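Notebook, Rastesden bench, November. Cleaner utility on the shared Windows machine
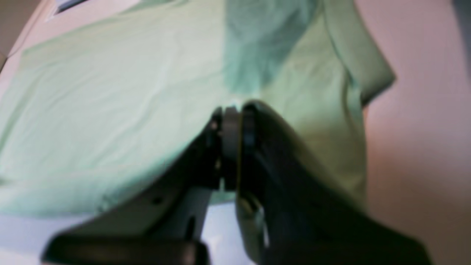 Purpose of the entry: decide whether the registry and temp file cleaner (Porkance) stays on the bench machine, and write down what it changes so the next person doesn't have to find out by running it.

Started 09:40. Disk image taken first, stored on the Brurwood share under the bench folder. Restore point made as well, though Porkance deletes old restore points by default (see below), so don't rely on it. Machine had been up overnight with the logging job stopped.

Settings as installed:
- Scan at start-up: on
- Registry scan: on, all categories
- Browser caches: on
- Restore points older than the latest: delete
- Scheduled "quick tune": daily
- Send usage data: on

Turned off the schedule, the usage data and the restore point deletion before the first scan. The usage data switch is under Licence, not Privacy. Took a while to find.

First scan reported 1000 problems. The number looked too round, so ran it again straight away with nothing changed in between. Same figure. Exported the list to text and the export holds 102 lines. The trial version seems to stop counting at 1000 and the export leaves out anything grouped under "minor", but the manual doesn't mention either behaviour and I have not confirmed it. Treat the headline figure as meaningless.

Went through the exported lines by hand. Most are file extension entries with no program attached, left over from the old viewer. Harmless, and removing them gains nothing measurable. A second group is uninstall entries for drivers that were replaced in spring. Those could go. The remaining 5 are a problem: they belong to the Kermani serial driver, which writes its port settings to a key that only fills in when the device is plugged in. With the device unplugged the key looks orphaned and Porkance marks it for removal, ticked by default.

Tested this on the restored image and not on the live install. Let the cleaner remove the 5 entries, rebooted, plugged the Kermani unit in. Driver loaded but the port came up with a new number and the logging script failed to open it. Put the keys back from the .reg backup, rebooted, port number returned to the old one. Repeated once with the same result, so 2 runs in total. Good enough for me.

Start-up time: no difference I would put my name to. Timed by stopwatch from power button to a usable desktop, before and after a full clean. The spread between repeats was larger than the gap between the two conditions. If anyone wants a faster start, the chat client and the printer status tool are the things to disable. Both can be done from Task Manager without extra software.

Disk space: the temp file part does work. Nearly all of what it recovered was Windows update leftovers, and the built-in Disk Clean-up removes the same files. Checked by restoring the image and running the built-in tool alone.

Memory "optimiser": did not test beyond opening it. It forces programs to page out, the free memory figure goes up, and then everything is slow for a minute when you click back into it. Leave off.

Uninstalling: the uninstaller leaves a scheduled task behind and a service set to manual. Both removed by hand. The task is in the root of the Task Scheduler library, named as an updater with no mention of the product. Rebooted and checked again at 15:10, neither had come back.

Decision: removed from the bench machine. Not to be reinstalled on anything with the Kermani driver. The office laptops are a separate question and I have no strong view, apart from the restore point setting, which should be off wherever it is used.

To do:
- Add the .reg backup of the serial keys to the Brurwood share, read-only
- Note the port number on the label on the case
- Ask the Kermani vendor whether the key can be made permanent
- Delete the test image once the above is done

Last edited 15:35

2 comments | 5 shares

This site uses cookies to remember your settings. Accept | Manage preferences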